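Mending morning back for a second go

I've been banging on about the clothes swap in Ploltitz for weeks, so you'll be glad to hear it finally has a room. The old reading room behind the Mogensen bakery is ours for the morning, doors at 10, and there's a kettle (bring your own mug, please, we ran out last time and I ended up drinking tea from a measuring jug).

It works the same way as before. Bring clean clothes you no longer wear, hang them up or pile them on the tables, and take home whatever you fancy. Coats and jeans go fastest, so if you've got denim sitting at home that doesn't fit any more, dig it out!

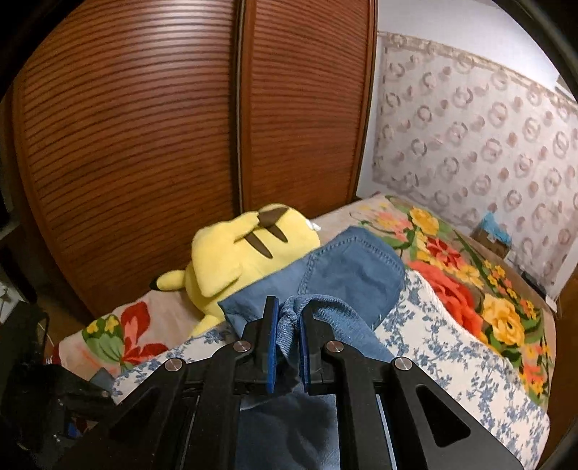 PLOLTITZ, June – Urmila Sachdeva will be running the repair table again, and I'm thrilled, as she rescued a pair of my jeans I'd given up on. She'll do knees, hems and pockets while you wait. Zips are a different matter, they take ages, so leave those with her and pick them up later. Matúš Šindelář is bringing two sewing machines from the Cotilus shop for anyone who'd like to have a go themselves.

We had 600 pieces through the door at the first swap, and my back still remembers carrying the leftovers down the steps. Those went to the Cuvon charity shop, who've kindly said they'll take them this time as well. They can't use single socks or anything with paint on it, and they did ask me to mention that.

Soft toys are welcome too, which is new. Kurniawati Yusof has promised to look after a children's corner, and she'd like picture books if you can spare any.

Entry is free. There'll be a tin by the door for the room hire, and anything over goes towards thread and needles. Parking's hopeless on that street, so walk if you can, or try the field behind the school and cut through by the allotments. We close at 1, and I could really do with a hand folding the tables.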